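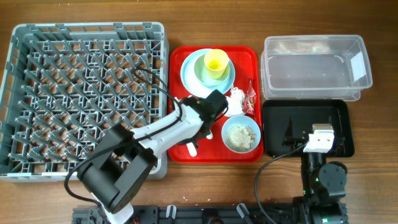 Come Walk With Us: Pilgrims and Helpers Wanted for the Lastotham to Ekthorpe Pilgrimage

June 2, 2020

Hello, friends, and hello to anybody who wandered in from the parish bulletin! I'm the one who has been running the pilgrimage desk at our church in Lastotham for a good long while now, and I'm writing because we need people. Walkers, yes, but also drivers, singers, cooks and a couple of brave souls who can read a trail map without turning it upside down.

If you don't know us, we walk from the church in Lastotham to the old shrine chapel at Ekthorpe, 96 miles all told, over eight days. We go slowly. We pray the morning office before breakfast, we walk in silence for the first hour, and after that you can talk as much as you like (and believe me, people do). We had hoped to go in March of this year, and of course that didn't happen. The new plan is next March, during Lent, and I'd much sooner have names on a list early than be calling around at the last minute the way I did last time.

Who we're looking for

I have room for 100 walkers. You don't need to be Catholic, though you should know that it is a Catholic pilgrimage and there's Mass every day, usually late in the afternoon once we've gotten our boots off. We've had Lutherans, Methodists, a whole family of Quakers, and one man who told me on the first morning that he didn't believe in much of anything and was carrying somebody's rosary at the end. I didn't ask him about it. Come as you are.

You do need to be able to walk 12 miles a day on mostly gentle ground. There's one real climb, on the fourth day, going up over Randirberg, and it's steep enough that I stop for a sit every single year. If climbing worries you, tell me on the form and you can ride around in the van that morning and meet us on the other side for lunch.

Anyone under 18 needs to come with a parent or guardian. No dogs, I'm sorry to say – two of our host halls won't take them.

Helpers, too

Walkers are the easy part. What I'm usually short of is helpers, so please read this bit even if you were about to skip it.

Van drivers. Two of them, with clean licenses, for all eight days. You'd carry the bags from hall to hall and bring water out to us at midday. The Pascual is our big van, named after Saint Paschal by somebody who couldn't spell, and it's painted on the door now so that's that. It has a heavy clutch. Please come drive it around the church lot before you say yes.

Kitchen people. Four or five would be lovely. Supper is soup, bread and whatever the host parish has been kind enough to give us, and it's Lent, so nobody expects a feast. You'd start cooking after lunch and be done with the washing up by eight.

A musician or two. We sing the evening psalm and we sing on the road, and my voice is nothing to lead with. Guitar is fine. A good strong voice and a pitch pipe is also fine. I'd be over the moon to have somebody who knows a few of the old Lenten hymns by heart.

First aid. One nurse, medic or trained first-aider. It's nearly all blisters.

Helpers pay nothing, sleep in the same halls as everyone else and eat the same soup. If you can only do half the week, write to me anyway and I'll see whether I can match you up with another half.

What it costs walkers

The price is $954 if you want a bed in a guesthouse each night, and a good deal less if you're happy with a sleeping mat on a hall floor. I'll send the floor price once the last two parishes have told me what they're asking for heat. There's a small fund for people who can't manage either one. Just write "fund" in the notes box. You won't have to explain yourself to me or fill out anything extra.

I'm not taking any money yet! Please don't send checks. If the walk gets moved again I don't want to be mailing them all back.

A little about the shrine

The chapel at Ekthorpe is small and plain, and tradition says there have been pilgrims going there since 1109. I can't swear to the date, but there's a worn dip in the doorstep that makes me inclined to believe it. We arrive in the early afternoon on the eighth day, go in a few at a time, and then everyone has supper together in the hall across the lane. Buses bring us home the next morning.

How to sign up

Pick up a form from the table at the back of church if you're local, or write to the pilgrimage desk and I'll mail you one. Tell me whether you want to walk or help, which days you can do, and anything I should know about food, medicine or snoring. Helpers, please add a line about what you've done before, and the name of a pastor or someone else who knows you. Drivers and anybody helping with families will also need a background check, and the parish pays for that.

I answer letters in the evenings, so give me a week. If you haven't heard by then, try me again – my desk is a mess and things do slide off the back of it.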